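Virmont Foods – Gurketwood store
Packing bench and snack stock checklist, August
Completed by: afternoon shift
Rating: S = satisfactory, A = attention needed, N/A = not applicable

PART 1 – BENCH AND SURROUNDS

1.1 Tabletop stable, no rocking when leaned on – S
1.2 Tabletop wiped down before stock is put out – S
Comment: Black surface shows crumbs and dust well. Keep using the grey cloths, as the blue ones leave lint.
1.3 Wall behind bench clean, no flaking paint – S
1.4 Floor clear on the walking side – A
Comment: Pallet wrap on the floor at start of shift. Picked up and binned. Second month this has been noted.
1.5 Box knives closed and back in the tray – S
1.6 Fire extinguisher reachable without moving stock – S

PART 2 – CARTONS

2.1 Cartons open at the top with flaps fully removed – S
2.2 Cut edges free of staples and torn board – S
2.3 Walls sound, no crushing or holes – A
Comment: Small dark puncture mark on the back inner wall of the biscuit carton. Fine for sealed bags. Do not use this carton for anything loose, and flatten it for recycling when the next delivery comes in from Uston.
2.4 Carton label matches what goes in it – A
Comment: The right carton is labelled 饼干 (biscuits). Keep chips out of it or cover the label. Staff who don't read Chinese have asked for an English sticker as well – ordered.
2.5 Old tape lying flat, no lifted ends – S 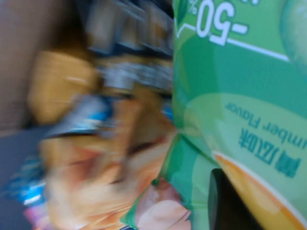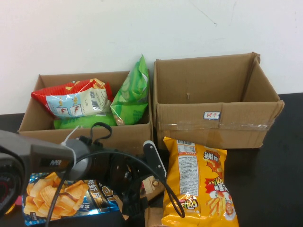

Cucumber flavour bag with -50% marking (first photo); bench with the two open cartons (second photo).

PART 3 – PACKAGED SNACKS

3.1 Bags sealed at both ends – S
3.2 Use-by dates checked on every marked-down bag – S
Comment: 19 bags checked, earliest date at the front of the shelf. 2 pulled for soft seals and written off.
3.3 Flavour readable in English on the pack or shelf ticket – S
Comment: Cucumber chips carry both languages. Allergen sheet is in the folder under Cisternas, our importer.
3.4 Discount marking matches the register – A
Comment: The half-price bags scanned at full price on the first try. Price file corrected and rescanned, now right. Check again after the overnight update.
3.5 Bags packed without crushing – S
Comment: Stand them up where there is room. Bags lying flat go on the bottom only if nothing heavy is going on top.
3.6 Barcodes clean and able to be scanned – S

PART 4 – FOLLOW-UP

Remove pallet wrap as each pallet is opened – all shifts
Fit English stickers to cartons – when they arrive
Recheck markdown prices – 5 am, before doors open
Replace biscuit carton – next Uston delivery

Leave the completed sheet in the tray by the back office. Items marked A stay on the sheet until they have been rechecked and initialled.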